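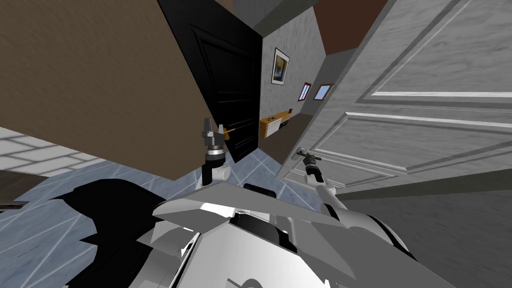
ドアを開けるタスクだけ右手が途中で滑るんだけど、これって学習のせいなのかグリッパーの設定のせいなのか、どこから見ればいい?とGráinne Brennanからメッセージが来ました。いい質問!私も同じところで丸二日とかしたことがあるので、シミュレーション上の双腕ロボットでドアのレバーハンドルを握らせるときの設定手順を、まとめて書いておきます。

うちの環境はDriltoraという社内プロジェクトのもので、室内シーンの中に両腕のロボットを置いて動かしています。ほかのシミュレーターでも考え方はだいたい同じはず。項目名だけ読み替えてください。

## まず学習を止める

いきなり方策の中身を疑いたくなるんですが、最初は手動操作でやります。学習済みモデルを外して、関節の目標値を直接送れる状態にしておくこと。保存先のフォルダも分けておくと、あとで混ざらなくて楽です(私は一度混ぜました…)。

## 1. レバーの原点を確認する

ドアのモデルを読み込んだら、レバーの回転軸がちゃんと軸の根元にあるかを見ます。配布モデルだと、原点がドア板の中心に残っていることがけっこうあるんですよね。この状態でレバーを下げると、回るというより弧を描いて飛んでいきます。指が追いつけるわけがない!

確認は簡単で、ロボットを遠くにどけて、レバーの関節角だけをスライダーで動かします。根元がその場に留まっていれば合格。ずれていたら、モデル側で軸の位置を直してから読み込み直します。

## 2. 指の当たり判定を作り直す

見た目のメッシュをそのまま衝突形状に使っているなら、ここで単純な箱に置き換えます。指一本につき箱ひとつで十分です。細かいメッシュのままだと接触点が毎ステップあちこちに移って、握っているのに指がぶるぶる震えます。

箱の内側の面は、見た目の指の面とぴったり合わせてください。少しでも出っぱっていると、レバーに触れる前に止まったように見えて、すごく悩みます。

## 3. 把持力と摩擦

順番が大事なところ。摩擦を先に上げないこと。

1. 摩擦係数を初期値に戻す
2. 把持力の上限を低めにして、レバーを握らせる
3. 握ったままレバーを下げ、滑ったら上限を少し上げる
4. 滑らなくなった値をメモする
5. そこで初めて摩擦を調整する

摩擦から触ると、手首の向きが悪いのをごまかせてしまうんです。Sorin Zupanのセルがまさにそれで、レバーは下がるのにドアを引くと指が抜ける、という症状でした。手首を少し寝かせたら、摩擦は初期値のままで通りました。

## 4. ドアを引く(または押す)

レバーが下がったら、手先を直線で動かさないように。ドアは蝶番を中心に回るので、手先の軌道も円弧にします。直線で引くと途中から指にひねりの力がかかって、冒頭の「途中で滑る」になります。Gráinneのところも、たぶんここじゃないかなあ。

肘と胴体の干渉もここで見ます。扉が手前に開いてくる場合は、扉の縁が自分の腕に当たらないか、ゆっくり再生して確認。両腕の機体だと、使っていないほうの腕も忘れがちです。干渉チェックの対象に両方入っているか、設定画面で見てください。

## 5. 通しで回す

手動で開けられるようになったら、ロボットの初期位置を少しずつばらして自動で回します。うちは3000回まわして、失敗が539回でした。多い!と思ってログを開けたら、ほとんどがレバーに届く前の失敗で、握ったあとの滑りは少なかったんです。なので失敗は必ず段階ごとに分けて記録してください。合計だけ見ていると、直す場所を間違えます。

私のログの分け方はこんな感じ。

- `reach`:レバーに届かない
- `grasp`:指が閉じたのに接触がない
- `turn`:レバーが下がりきらない
- `pull`:扉を動かしている途中で外れる

## 更新したあとにやること

物理エンジンを更新したら、手順3だけは毎回やり直しています。接触まわりの既定値が変わると、前の把持力がそのまま使えないことがあるので。メモした値は、エンジンのバージョンと一緒に残しておいてください。

引き戸と丸いドアノブはまだ試せていません。ノブのほうはGenalyn Mercadoが手首の回転範囲を調べているところなので、数字が出たらこのページに足します。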